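Stindis - pre-launch hull and gear check, February
Hull no. 2509, lying at Belmonte yard
Checked by Ariel Malabanan, comments by Danilo Rivera 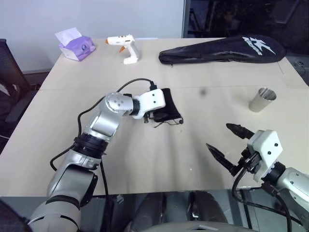
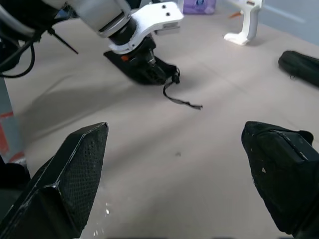
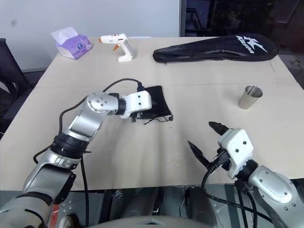

Two arms over a tabletop in the first and third views; black gripper fingers in the second.

1. Bottom paint - PASS, with doubts
Seller says two coats. I scraped a patch by the keel and would call it one and a bit.

2. Blisters, port side aft - OPEN
Told these were "cosmetic." They wept when pricked and smelled of vinegar. Moisture meter readings mean little with the boat just washed. Dry her out and read again.

3. Seacocks - FAIL
Galley one is seized. Invoice 619 from Rindeveo lists it as serviced. Serviced how?

4. Stern gland - PASS

5. Rudder bearings - OPEN
Some play at the bottom. Dindo Galang thinks it is normal for the type. Maybe so, but I want a figure from the builder.

6. Keel bolts - NOT CHECKED
Floorboards screwed down. A "no known problems" note is not an inspection.

7. Life raft - FAIL
Service card is out of date and the strap is chafed.

8. Bilge pumps - PASS on manual, OPEN on electric
Float switch worked on the second try. Swap it.

9. Anchor and chain - PASS
Shackle not moused. Wire it before she leaves for Stonport.

Engine hours shown: 452. I would not bet on that meter.

Items 3 and 7 to be closed before launch. Remedios Dagdag has the keys.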